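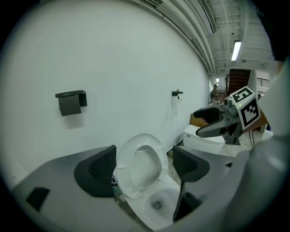 Figure 1. Toilet with seat and lid raised.

4.2 Do dual-flush retrofits save what they promise?

The case for replacing toilets in rented housing rests on a simple sum: liters saved per flush, times flushes per day, times households. We doubt the middle term. Most published estimates borrow it from diary studies, in which tenants write down their own bathroom visits, and people who keep a diary of their water use tend to behave well while they keep it.

Our data come from 239 apartments in Fliston and Zidton, metered separately at the toilet supply line. Of these, 72 had been refitted before the meters went in. The housing office in Zidton had already announced a saving of 30 percent, a number we could not trace to any measurement. Its source appears to be a sales leaflet.

Comparing refitted and unrefitted apartments is harder than it sounds. In Fliston the refits went first to buildings with recent leak complaints, so plumbers were replacing worn flapper valves and supply hoses at the same time. Any drop in use there mixes the new toilet with the repaired pipe. Matubbar, who collected the Fliston readings, raised this in her field notes of 12/02/2022, and we have found no good way around it. Adjusting for building age (Table 3) helps a little, but age is a poor stand-in for the state of the plumbing.

There is also the matter of the half flush. Designers assume it is used for most visits. Tenants in 7 of the refitted apartments told us they did not know which button was which, and others said they pressed both to be safe. These are remarks made at the door and we give them little weight, though they sit badly with the assumed ratio.

Begum and Devska report steady savings in their own trial. Their meters were read only in November, however, and their control group was made up of owners, who pay for water directly. Tenants in our sample pay a flat charge. Until the two groups are compared under the same billing, we would treat the reported savings as an upper limit. Section 4.3 turns to leakage.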